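Bredisance Help Desk
Ticket 418
Product: modelling dough, red, 2000 g tub
Topic: Cutters and shapes
Subject: Circles won't lift out of the rolled sheet
Opened by: Ye-rin Jeon
Status: Closed by customer

Hello! I hope this is the right form, the other one only wanted to talk about deliveries. I run the making table at our after-school club in Nerkovport and I've got a problem with the red dough. Rolling it is fine, and the round cutter goes down with no bother at all, but getting the circle out is a nightmare. Either the disc stays where it is and the outside bit stretches, or the whole lot comes up together like a floppy pancake.

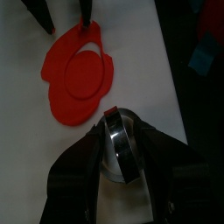
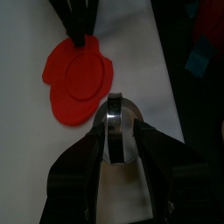

Both on our white table, red, with the circle still sitting in the middle.

What I want is a nice round disc I can pick up and hand over, and a leftover bit that goes back in the tub. What I get is a disc that's more of an egg by the time I've prised it out, plus a long stretchy tail where I've tugged at the outside. We're making counters for a big floor game so they do need to be round, or at least round enough that the children don't argue about whose is whose (they will anyway, but still).

What I've tried so far:

Flouring the table. Works a bit, but the red goes all pale and dusty underneath and then it cracks when you squash it back together. Also flour everywhere, including in my sleeve.

Pressing harder. Made no difference that I could see, except to the palm of my hand.

Twisting the cutter before lifting. Better edge, but the disc sometimes turns with it and drags the dough round in a swirl.

Fridge for a while. It came out stiff at the edges and still soft in the middle, so I gave up on that one.

The cutter is a plain metal one from a Chacko set, if that matters. It isn't bent, I've stood it on the worktop and it doesn't rock. The tub was new in December and the lid's been on every night, and I know that because I'm the one who puts it on.

Is the dough too soft, or am I doing something daft?

Ye-rin

Reply from Bredisance support

Hi Ye-rin,

Thanks for all the detail. A few things to check before we talk about swapping the tub.

How thick are you rolling it? The red is one of our softer colours and anything thinner than a pound coin tends to stretch when you pull at it.

Are you cutting straight on the table, or on a mat?

And when you take the waste off, do you start from the outer edge or from the cut?

Ye-rin Jeon wrote:

Thickness: no idea, I just roll till it looks done. I've now compared it with a pound coin and mine was thinner, quite a lot thinner in places. I lean more on my right hand so one side always ends up like paper.

Straight on the table. We do have a mat, a Nirkudeck one, but it lives under the glue things and it's got glue on it.

And I start from the cut! I get my fingernail into the groove and pull the outside away from the disc. Is that wrong? It seemed like the obvious place.

Reply from Bredisance support

It's what most people do, but the cut is where the dough is weakest, so it gives there first and you get a gap on one side while the other side hangs on. Try it from the outer edge. Lift a corner, keep your hand low, and peel it back over itself, nearly flat to the table. Put a fingertip on the disc while you do it.

Roll it thicker too, and let the sheet sit for a couple of minutes before you cut. If the mat cleans up, use that. Please don't use flour on this dough as it dries it out. If you've mixed floury bits back in, knead in a few drops of water, a very few.

Ye-rin Jeon wrote:

Right, I've had a proper go, and I wrote it down as I went along because I knew you'd ask.

Try 1. Same table, same cutter, thicker sheet, no waiting because I'm impatient. Peeled from the outside with a finger on the circle. The disc stayed put! It had a fingerprint in it, mind you, and it still didn't want to leave the table afterwards. Got it up with a butter knife in the end.

Try 2. Thicker again, and this time I waited (made a tea). Cut came out much cleaner. The waste tore on the narrow side, where I'd cut too close to the edge of the sheet. There just wasn't enough dough there to hold together. So that one's my own fault for trying to squeeze the circle in instead of rolling a bigger bit.

Try 3. Scrubbed the Nirkudeck with hot soapy water until most of the glue was off, dried it, and used the back of it, where it's a bit rougher. This was the one. Peeled the waste off, bent the mat over the edge of the worktop and the disc popped off into my hand. I may have cheered.

Try 4. Same again with the old floury dough, with water kneaded in. Not as good. It's gone a bit grainy and the edge crumbles. I've put that lot in a bag for the little ones, who only want to poke it.

I did 9 discs on the mat after that and only two came out wonky, and both of those were when I'd rushed the peeling. The cutter wants wiping between goes as well, otherwise a crumb of dough sticks to the rim and you get a nick in the next circle. I've been using a dry cloth for that, a damp one made it slippery.

One question left. Can I leave the finished discs out overnight to firm up, or do they curl? I'd like to stack them, and I don't want to come in to a pile of red crisps.

Reply from Bredisance support

Really pleased to hear it. They will curl if only the top dries, so turn them after an hour or so and again before you go home. Don't stack them until both sides feel dry. A sheet of baking paper underneath is fine, or a wire rack if you've got one.

Shall I leave the ticket open until you've seen how they dry?

Ye-rin Jeon wrote:

No, close it, I'll shout if it all goes wrong. I've borrowed the cooling rack from the kitchen and promised to have it back by four. Thanks ever so much for not just telling me to buy another tub!

Ticket closed by customer.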